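I caught Aisling Ó Dubhghaill on a Sunday afternoon with a half-blocked cardigan on her spare bed and a mug of tea going cold beside it. You may know her Pilteslow shawl, the one that took over my feed in August (I made two!). We were supposed to talk for 20 minutes. Well.

First thing I wanted to know was how she got into crochet, and she laughed at me. "Badly," she said. "I made a baby blanket that came out as a triangle. I kept skipping the last stitch of every row and couldn't work out where the corner had gone."

She didn't publish a pattern until years later, after Yoon-hee Cho, who runs the Saturday group at the Maeng yarn shop, talked her into typing up a hat. It had eight rounds of plain double crochet and then a brim. "I sent it to 13 testers and every single one asked me the same question about round four," she told me. "So I rewrote round four. Then they all asked about round five."

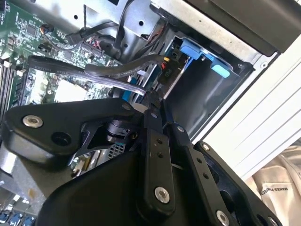 I'm a terrible swatcher, so of course I asked about gauge, hoping she'd let me off the hook. She didn't. "For a scarf, do what you like. For a sweater, wash the swatch, dry it flat, and measure it the next day. My first Flotley pullover grew four inches in the wash. I wear it as a dress."

Pilteslow is worked from the top down with a shell border, and the biggest size uses 3094 yards if you add the deep edging, which made me gulp a little. Aisling says most people stop well before that. "There's a stopping point after row 60 and another after row 84. You just go straight to the border. Chang-ho Ryu made his in sock yarn scraps and stopped when the scraps did, and I like his better than mine."

And the border itself? Almost 203 shells on hers, and she swears by a locking marker every tenth one. "Ripping back ten shells is fine. Ripping back the whole edge is how you end up putting a project in a closet."

She's now working on mittens with a ribbed cuff, hooked sideways and then seamed, in a gray wool she's been saving. I asked when we'd get the pattern and she pulled a face. "When I've made the second one. I've been on the thumb since Thursday."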